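Section 4: Fitting the Fendeck masthead wind sensor

Read this section to the end before going up the mast. The work needs a second person on deck for all steps above the boom. Do not start if the boat is afloat in a swell or if gusts are forecast.

Before you start

Check that the box contains the sensor head, the mounting block, the mast cable and the bag of screws. The cable is supplied with the plug already fitted at the top end. Leave the protective cap on the plug until step 5.

1. Switch off the instrument circuit at the panel.

2. Hold the mounting block against the masthead and mark the screw holes. The sensor arm must point forward and clear the VHF antenna by at least 31 cm.

3. Drill the marked holes and remove all swarf. Coat the screws with an anti-corrosion paste if the mast is aluminum.

4. Feed the cable down the mast using a mousing line. Do not pull on the plug. Leave a drip loop where the cable leaves the mast.

5. Remove the cap, push the sensor head onto the block and turn the locking ring until it clicks.

CAUTION: Do not lift or carry the sensor by the cups or the vane. Bent cups will give low readings and are not covered by the warranty.

If the mast is unstepped for the winter, steps 2 to 5 can be done ashore. Store the sensor head indoors and put it back on shortly before the mast goes up.
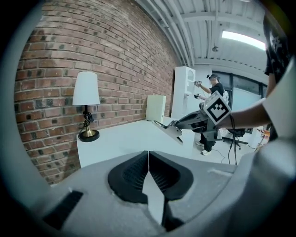

Indoors, with red brick wall at left.

Connecting the display

6. Bring the lower end of the cable to the Trirnitix display. Match the wire colors to the label on the back of the unit.

7. Fit a 2 amp fuse in the positive supply.

8. Switch on the circuit. The display runs a self-test and then shows wind speed and angle. Dashes mean that no signal is being received; see Section 9.

Note: Displays sold under the Honorato name use the same wiring but have a different menu. Follow the sheet packed with the display.

Setting the wind angle

9. Motor straight into the wind in open water at a steady speed.

10. Press and hold MENU until the offset page opens. Use the arrow keys to bring the angle to zero, then press ENTER.

11. Tack through the wind and compare the angles on each side. If they differ by more than 4 degrees, repeat step 10.

The offset is kept in memory when the power is off. It needs to be set again if the sensor head or the block has been moved.

Spare cups, vanes and locking rings can be ordered from the Stonville parts desk. Quote kit number 157 and the serial number on the underside of the block.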